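Before you pay for a tidying arm: tips for the top of the cabinet

Ailsa Drummond

The Fidus tidying service costs 198 a month, with 100 on top for setting up, and for that the people at Bajwa will put an arm over one surface in your home and teach it to clear whatever lands there. I had a trial in August and have been arguing with Marlene Kettler about it ever since. She signed up. I didn't. What follows is what I'd do before handing over any money, and most of it works just as well if you do the clearing yourself.

1. Start with the tissues

The sales talk is all about picking up tools. Ask for a tissue instead. It's soft, it folds where it likes and a grip that suits a pen may be quite wrong for it. The two fingers have to come in on the tissue itself and close before they reach the cardboard, and I'd want to watch that done more than once. Keep a plain box with a wide opening, and pull the first tissue well up by hand. 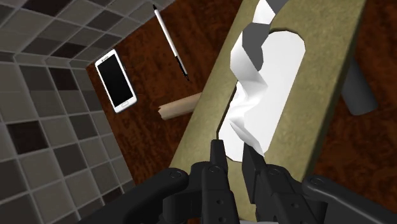

2. Keep the phone out of it

Bajwa told me the gripper is "phone safe". I asked for that in writing and got a leaflet. If you do let a phone lie on the same surface, put it flat and well back from the box, and take it away before any lesson that involves the hammer. A cheap hook by the door does this job for nothing.

3. Sort by shape before you sort by use

Long thin things roll. Pens, bars and short lengths of pipe want a shallow tray with a lip, and so does anything else that can get away from a finger. Flat things want a clear patch. I lined my tray with an old tea towel — two minutes' work — and lost no more pens down the back.

The dearer plan swaps the gripper for a jointed hand, and Fidus says it needs eight visits to learn a household's things. Mine took 13, and the last few were spent on handles.
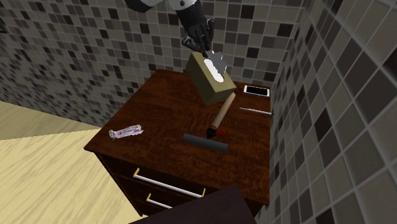
My own rule for a cabinet top is older than any of this: rubbish goes first, then tools, then whatever you use daily. A crumpled wrapper takes up as much of your attention as a hammer does, and it's the one thing you can deal with in passing. The hammer is worth more thought. Lay it so the handle has clear space along its length, because with the head resting against a bar, as it is here, either one can shift when you lift the other. I'd move the bar first, whoever is doing the lifting.

4. Ask what happens on a bad day

Who comes out, how soon, and do you pay for the visit? Marlene was quoted around 100 for a call-out. Get the answer before the trial ends, and check whether moving the cabinet counts as a new set-up. In my contract it did.

Contact: Lultimdale Household Notes | © Lultimdale | Back to top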